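Pikumthorpe holiday park adds family cabins for summer

Families booking a summer break at Pikumthorpe will have more room to choose from this year. Revum, the company that runs the lakeside park, has opened 11 new cabins, each sleeping up to six.

The cabins stand along the north shore, a short walk from the pool. Every one has a crib and a high chair, and four have step-free entry. A week in June starts at $944, rising to $1,378 once schools are out.

"We kept hearing from parents with babies who wanted a kitchen and a door they could close at nap time," said park manager Fiorella Sartori.

Guests who paid for a tent site before March can switch to a cabin for the difference in price. Dogs are allowed in the cabins nearest the parking lot. 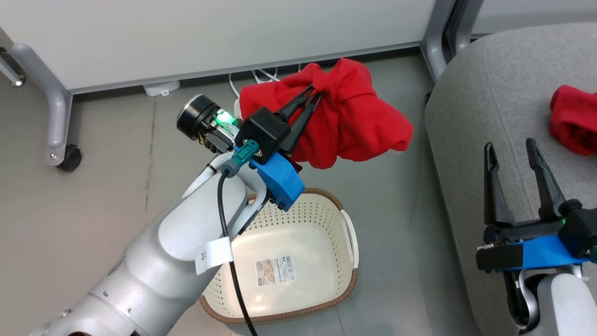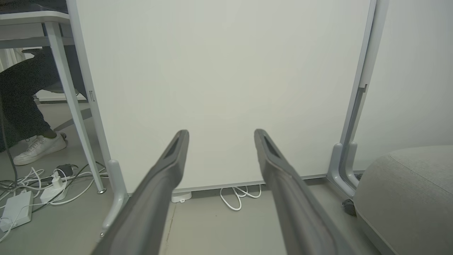
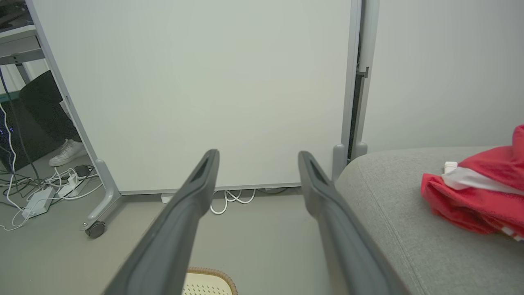
Page last updated: April, 9:40 a.m.

The park's small ferry, the Lata, will run across the lake again from June. Children under five ride free. Obinna Igwe, who manages bookings, said 300 families had already reserved a week, most of them in July. Bookings can be made online or at the park office.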